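Ollora Handheld Gripper: Dropped Grip Fault FAQ
Trirnton support pages, Grarkville site. Last revised 6/15/26.

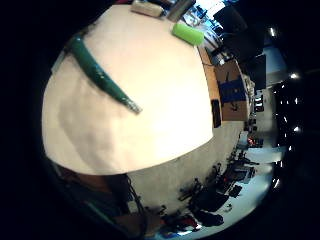 View from the gripper camera over the work surface, with the green, lime-green, beige and gray test items.

What is the dropped grip fault?
The jaws open by themselves while the trigger is still held. The item falls or slips, and the log records a closed command with an open jaw position. Units on firmware 3 are affected. Firmware 6 is not.

What causes it?
The trigger sensor shares a ground with the jaw encoder. When the cable is pulled sideways at the handle, the ground lifts for a moment and the controller reads zero on both channels. It treats zero as a release command. The fault was first reported in October and reproduced on the bench at Grarkville by bending the cable 65 degrees at the strain relief.

Does it depend on the object?
No. Glossy and curved items get reported more often than foam ones. A foam piece tends to stay between the jaws through a brief opening, so the operator may not notice. Check the log even when nothing was dropped.

Is there a risk of injury?
The opening stroke is weak. The closing stroke is the hazard. When the ground returns, the jaws close at full speed on whatever is between them. Keep fingers out of the jaws whenever the handle is powered, including while repositioning items. Do not lift glass or blades with an affected unit.

How do I check my unit?
Power the handle, hold the trigger closed on a foam block, and flex the cable slowly in each direction for 15 seconds. Any jaw movement is a fail. Tag the handle and disconnect it.

Can I keep working until the repair?
Only on light, soft items, with the cable clipped to the forearm strap and the speed limit set to low. The clip reduces side load on the connector. It does not remove the fault.

Are recordings made before the repair usable?
Usually. Run the Gudeta log checker and discard any take flagged GRIP MISMATCH. Takes without the flag need no changes.

What does the repair involve?
A new handle cable with a separate encoder ground, then the firmware update. Install them in that order. Firmware 6 on the old cable stops the jaws in place when the signal is lost, and the handle must be restarted to clear it.

Where do I send a failed handle?
Open a ticket with the serial number and the log file attached. Leave the old cable on the handle.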